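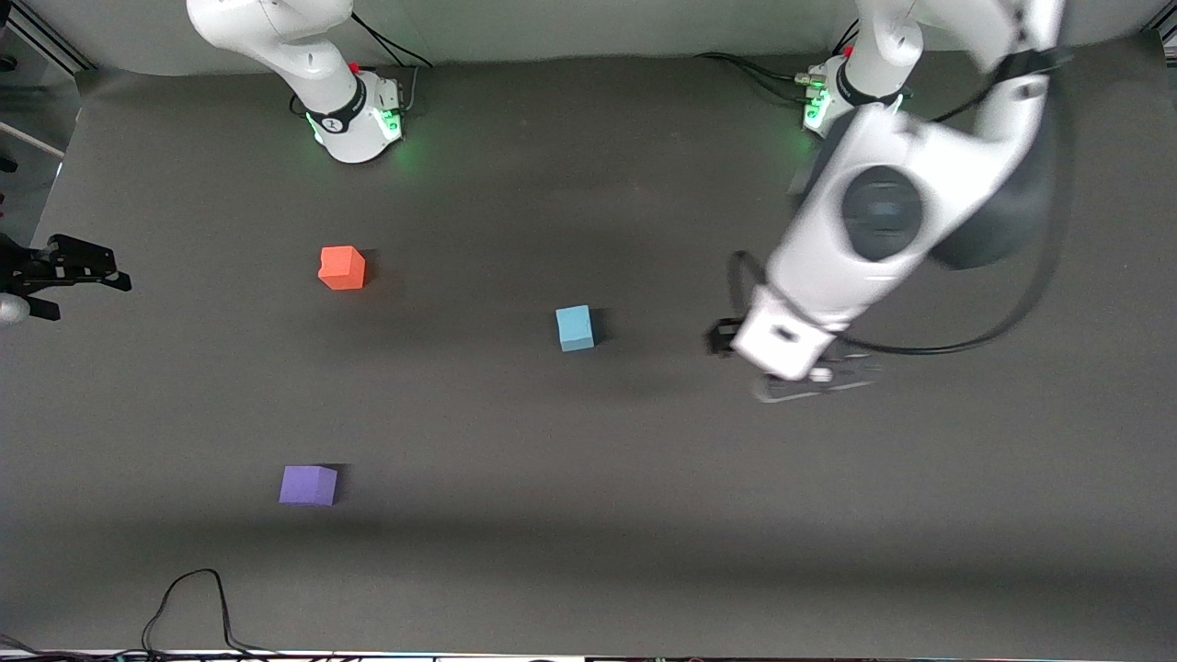
Foam cubes on the dark mat, mid-morning. Orange-red one at upper left-centre, blue one further over.

February, bench notes, foam cubes

Paavo wants a verdict on the Bodard foam by the end of the month. I don't have one, and I'm suspicious of the one he already seems to have.

The claim, as passed on from Laaksonen (who sell the stuff, so salt to taste), is that the new foam holds its edges and its colour better than what we've been cutting ourselves. Price came to 130 for the mixed-colour box. Aino says that's fair. I'd say it's fair if the cubes are still square in a year, and we have no cube that is a year old.

What I did this morning:

- Took one cube of each colour out of the box and let them sit on the bench overnight before measuring. Elsa thinks the resting makes no difference. Probably right, but it costs nothing.
- Calipers on all the edges. Foam gives under the jaws, so the reading depends on who is squeezing. Eetu and I disagreed on the same edge of the same cube by more than the tolerance on the supplier's sheet. I've written both numbers in the margin and believe neither.
- Tried the flat plate and feeler method from the old Badilow notes. Slower, but we agreed with each other, at least until Eetu got bored.

Colour. Everyone keeps telling me the orange-red is "the same orange as before". It isn't the same as the offcut taped inside the cupboard door. It might be the same as the offcut was before it spent all that time on a cupboard door. Can't be settled by staring. Aino has a fresh piece of the old sheet somewhere in the flat drawers, wrapped, and until that turns up I'd like people to stop writing "colour match OK" in the log. Whoever wrote it on page 8, I know your handwriting.

The mat. I was in favour of the dark grey and I still am, mostly. Bright foam stands out on it, no argument. What I don't accept is the line in Paavo's summary that a dark mat "removes shadow problems". You can still see shadow on it perfectly well. It's a dark shadow on a dark surface, so it's less rude, and I'd leave it at that. The light grey wall behind is fine. Ilari wants it repainted white. I asked what would improve and he said it would look cleaner, so that can wait for a month when we have paint money.

Lint: the mat picks it up. Rolled it twice before lunch. Masking tape wound backwards around a hand works better than the roller we bought, which was a waste of money and is now in Eetu's drawer if anyone wants it for their coat.

Spacing. Present habit is to set the cubes well apart, nothing touching. Easy to lay out, easy to reset, and it tells us very little about how the faces wear against each other, the one complaint we ever had about the old batch (crumbs, fine ones, the colour of whichever cube was losing). So the spread-out layout is a kind test. I'd want a session with faces pushed together before I sign anything. Elsa agrees, Paavo says "later".

On the count: the sheet on the wall has 2,079 handlings logged for the old set. Roughly a third of those lines have no initials, and there's a stretch where the same pen has filled in half a page at one go. I'm not accusing anybody. I'm saying I wouldn't compare the new foam to that number and call it data. Start a fresh sheet, initials on every line, no catching up from memory on the way out the door.

Smell: faint, rubbery, gone by the time the kettle boiled. Aino says she can still smell it. Noted for fairness.

Glue test, side job. Ilari had 4 pieces bonded with the Ara contact adhesive. Two held, one peeled clean, one tore in the foam before the joint let go. He's calling that a pass. I call it four different results and would like to see the clamping times, which he didn't write down.

To do:

- [ ] find the wrapped piece of old orange (Aino, flat drawers)
- [ ] repeat edge measurements, plate method only, two people
- [ ] faces-together session, crumbs collected on white paper
- [ ] ask Laaksonen what "colour-stable" was tested against. Last time they sent a brochure.
- [ ] new log sheet, and a pen on a string

Leaning yes on the foam, if anyone's asking. But leaning, Paavo - please don't put it in the summary as anything stronger.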